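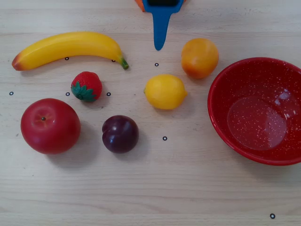
Plastic fruit on a wooden table.

Film Series Announcements – list archive
Subject: Re: Spring family matinees and the change to the evening program
From: Zofia Krawczyk, Programming Office, Trillent Cinema
Date: April 13, 2019

Dear members and subscribers,

Thank you to all who wrote in response to the draft spring schedule. The Programming Office has read every message received through this list. I am replying to the one below because it raises the points most often mentioned, and because the answers affect anyone who holds a season pass.

Şükran Değirmenci wrote:

> I would like to ask the office to reconsider the start time for the
> family matinees. In the fall they began at 11, which allowed those of us
> coming in from Noston to take the early bus and still find seats
> together. The draft schedule moves them to 2 in the afternoon. With a
> feature and a short before it, we would not be out until after the
> bus we normally take has left.
>
> I also see that the El Khatib retrospective has gone from 7 films to 6.
> Could you tell us which title was dropped and whether pass holders will
> be offered something in its place? Several of us bought the pass for
> that series alone.
>
> Lastly, will the animated features be shown dubbed or with subtitles?
> The draft does not say. My younger son cannot yet read fast enough to
> follow subtitles, and I would rather know before we make the trip.

On the first point, the family matinees will return to 11 in the morning. The later start was proposed so that the large auditorium could be used for school bookings earlier in the day. Those bookings have now been placed in the small auditorium, and the conflict no longer exists. Doors will open half an hour before each showing, as in the fall. Please disregard the times printed on the draft and use the final schedule, which will be sent to this list and posted in the lobby.

On the second point, the title withdrawn from the El Khatib retrospective is "The Long Orchard." The distributor informed us that the only print available for loan is not in a condition to be projected, and that a new one will not be ready this season. We considered showing a disc copy. The quality was not acceptable on a screen of our size, and we decided against it. The film has been requested again for November, although we cannot promise a date until the distributor confirms.

Holders of a full season pass may use the unused admission for any regular evening showing through the end of the season – this includes the closing night film but does not include the members' preview. Those who bought the retrospective pass alone may either do the same or ask for a partial refund at the box office. Please bring the pass with you. Refunds cannot be handled by telephone or through this list.

On the third point, all animated features in the family matinees will be shown in dubbed versions. "Trernent and the Winter Fox" will also be shown once in its original language with English subtitles, in the evening, for those who prefer it. The dubbed and subtitled showings are marked separately on the final schedule. We regret that the draft was unclear.

Two further matters were raised by other subscribers.

The short films before the matinees will continue. They are chosen to run under ten minutes and are suitable for all ages. Families arriving after the short has started will be seated at the back until the feature begins.

Reserved seating will not be introduced this season. Groups of six or more may write to the Programming Office in advance, and a row will be held until the lights go down. We ask that groups give the name of one adult who will be present when the doors open.

Comments on the final schedule may be sent to the office directly. Replies to this message go to the full list, so please check the address line before writing about a personal booking or a payment.

With thanks for your continued support,

Zofia Krawczyk
Programming Office
Trillent Cinema

You are receiving this message as a subscriber to Film Series Announcements. To leave the list, send a blank message with the word "remove" in the subject line.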